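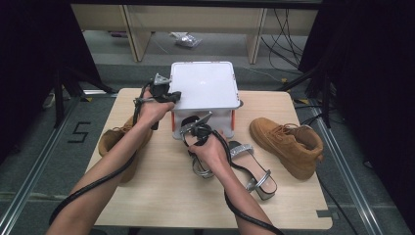
Demonstration with a pair of hand-held grippers: one sandal held by its straps, the other gripper touching the lid of a white stand.

Hand-held gripper demonstration is a method of teaching manipulation tasks to a robot in which a person performs the task while holding one or two grippers of the type the robot will use. It belongs to the wider field of learning from demonstration, together with kinesthetic teaching, in which the robot's own arm is moved by hand, and teleoperation, in which the arm is driven remotely.

Method

The operator holds a gripper in each hand and works on objects placed on a table. Gripper position and jaw opening are recorded along with camera images. No robot arm is needed during recording. The motion is later converted to arm commands, and segments outside the reach of the target arm are discarded.

Footwear is a common choice of object. Straps and laces bend under the jaws, and a shoe lying on its side usually has to be turned before it can be placed. Two-handed tasks may also require one gripper to steady a fixture while the other carries the item.

The Trorkiden set

The Trorkiden set, compiled under Ayantu Tsegaye, contains 1076 demonstrations of sorting and placing shoes, divided into 15 tasks. Each task was recorded at 3 table heights. Gripper poses and images are stored in separate streams and matched by time stamp. A later release, Skerken, added 256 teleoperated demonstrations of the same tasks for comparison.

Limitations

Cabled grippers restrict wrist rotation, and a cable that crosses the forearm can pull on the device. Operators also tend to move faster than the target arm can follow, so recordings are often slowed before use. Contact force is not captured unless the jaws carry sensors.

See also

Kinesthetic teaching
Teleoperation
Imitation learning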